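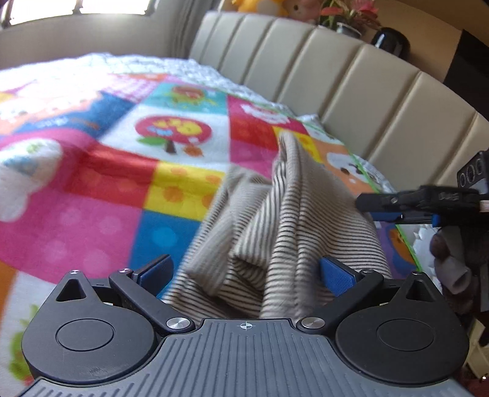
Folding practice on the patchwork blanket: one gripper up close, the other coming in from the right.

I'd been trying to get hold of Impi Kuusisto since September, and when we finally spoke it was late, she'd just made tea, and she wanted to talk about fingertips. Fine by me!

Impi tests hand-held grippers for Stosmont, a small outfit that helps people choose tools before they spend real money on arms. She's spent most of the autumn on two sets of fingers, the Ernora and the Nieminen, and nearly all of it on clothes (striped ones, if she can get them).

"Stripes are lovely," she told me. "You see straight away how the cloth bends when you pull it. With a plain white shirt you're squinting at the footage half the night."

I asked why she works on a bed when she's got a perfectly good bench. She laughed at me a bit. "A bench is hard. You come down too far and you know it, there's a knock. On a mattress you just sink, and then you've got a mouthful of blanket along with the jumper. The Ernora does that all the time. I did 80 picks with it and I was cross by the end."

And the Nieminen? "Softer pads, more grip, and I like the way they close. But they're wider, so a thin hem slips about in there. I wouldn't sort socks with them."

She'd rather have bad light and a busy background too, because that's what people's homes are like. A window at the end of the bed, bright colours everywhere, toys on show. The Werneo camera struggled with that at first — it kept going dark on her whenever she tilted up — and she spent 20 minutes of our call on exposure settings, which I'll spare you.

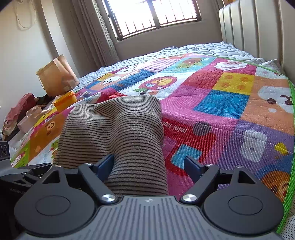 What she kept coming back to was how you hold the thing. "Everyone squeezes too early," she said. "You see the cloth between the fingers and you want it. Wait, go a bit lower, then close. I've got 400 recordings now and I can tell which ones I did before lunch."

So which would she buy? She went quiet for ages. "For knitwear, the Nieminen. For anything thin, the Ernora, and I'd file the tips down a touch." She gives them both 7 out of 10, and no, she wouldn't let me push her into a winner.

She's moving on to towels next, and I've made her promise to ring me when she does.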